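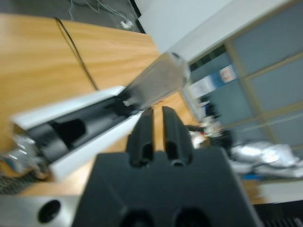 Why do the wrist views get their own blur filter when the side view doesn't?
The wrist cameras move with the arms, so any quick reach smears most of what they see, while the side camera stays bolted down and keeps its manners. One threshold for both would throw out half the reaches or keep everything.

4.2 Filtering wrist frames by blur

We began, like most groups, by assuming that more frames would help. The Vodotix set holds over 4000 teleoperated episodes of two-arm tabletop work, and our first policy, trained on all of it without filtering, learned mainly to hesitate. It would approach the coffee machine, stop short, and appear to think. Reviewing its training frames at three in the morning did little for our confidence in either party.

The Granon filter scores each wrist frame for sharpness and lowers its weight in the loss when the other views can cover the same moment. Nothing is deleted. An earlier version did delete, and it removed the fast reaches so thoroughly that the policy came to regard speed as a rumor.

Figure 4 gives the side view used for the coffee task. The cup and the machine are both in sight of this camera, and both grippers can be tracked against the tabletop, so a smeared wrist frame costs the policy fairly little here. The clear cup remains a nuisance in every view.
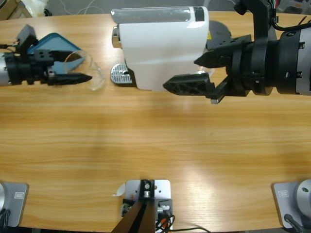
Figure 4. Side view of the two-arm coffee task, with the clear cup by the left gripper and the right gripper near the machine.

With uniform weights the policy finished 81 percent of trials. With the Granon weights it finished 92 percent, using the same network and the same 20 demonstrations for fine-tuning. Most of the remaining failures involve the cup. We tried the Painemal depth estimator on it and received a confident map of the table underneath. The Nornholm baseline, which has no wrist input at all, is compared in Section 5.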